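Accueil | Cahiers | Cellules | Consommables | Rechercher

Cahier d'atelier, cellule Plolora
2019-09-21

Repris la cellule ce matin après le changement du câble de pince. L'ancien câble montrait une usure de la gaine à l'endroit où il touchait le bord de la table, j'avais déjà noté cela en janvier et j'avais seulement mis du ruban. Cette fois j'ai remplacé le câble complet par la référence de Cheon, un peu plus souple. Avant de remettre la pince sous tension, j'ai contrôlé les vis de la bride une par une. Deux avaient perdu leur serrage. Je les ai nettoyées, remis du frein filet faible, puis serrées en croix.

Pour la vérification, j'ai laissé la cuisine jouet en place, avec l'assiette et le fouet à gauche, la petite casserole et le wok sur la plaque rose.
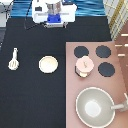 Yoon-hee Pyo
Technicienne de cellule, atelier Cellisley

Le passage du câble est la partie qui m'a pris le plus de temps. Si on le tend trop, il tire sur le connecteur quand le poignet tourne vers l'extérieur. Si on laisse trop de mou, il descend sur la table et il peut pousser les objets légers. J'ai fait d'abord une boucle de 60 cm entre le dernier collier et le connecteur, c'était trop. Je suis revenue en arrière de trois largeurs de collier et j'ai marqué la position au feutre sur la gaine. Merci de ne pas déplacer ce collier sans me le dire.

Ensuite j'ai refait le zéro de la pince. Procédure habituelle : doigts ouverts en entier, fermeture lente à vide, lecture de la valeur, réouverture. La valeur n'était pas la même au premier essai et au deuxième, alors j'ai redémarré le contrôleur Skokton et attendu la fin du contrôle interne. Après cela, les lectures sont restées stables. L'alimentation donne bien 24 V au bornier, mesurée pince ouverte et pince fermée.

J'ai aussi abaissé la vitesse d'approche pour toute la phase de réglage. Elle est enregistrée dans un profil séparé, il ne faut pas oublier de revenir au profil normal avant de reprendre les séries.
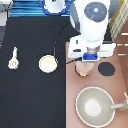
La hauteur d'approche reste le point à surveiller après chaque démontage de la bride. Un petit défaut de serrage ne se voit presque pas au poignet, mais il devient gênant au bout des doigts. Je règle donc au-dessus d'un objet petit et bas, et je prends comme repère le gobelet rose pâle, sous le bloc bleu de la pince. Je regarde en même temps où va le câble : dans cette pose il passe sur la surface noire, le long du haut de l'assiette, et revient vers la pince. C'est encore trop bas à mon goût. Je voudrais ajouter un collier plus haut sur le bras, à condition que le poignet garde toute sa rotation.

Pour l'usure, j'ai passé un chiffon sec sur les doigts et regardé les surfaces de contact à la lampe. Rien à changer pour le moment. La visserie de rechange est dans le tiroir sous le contrôleur, il reste une quarantaine de vis de bride, la longueur courte seulement. La longueur moyenne est à commander.

Reste à faire :
- essayer le collier supplémentaire et refaire une rotation complète du poignet à petite vitesse
- recontrôler le serrage de la bride après les premières heures de marche
- copier le nouveau zéro dans la fiche de la cellule (l'ancienne valeur y est encore)
- jeter l'ancien câble, je l'ai gardé sur l'étagère pour comparer les connecteurs

Si quelqu'un entend un claquement à la fermeture, arrêter et noter la position du poignet.

Ce site utilise des cookies pour mémoriser votre session. Accepter | Refuser

© Cellisley, atelier | Contact | Retour en haut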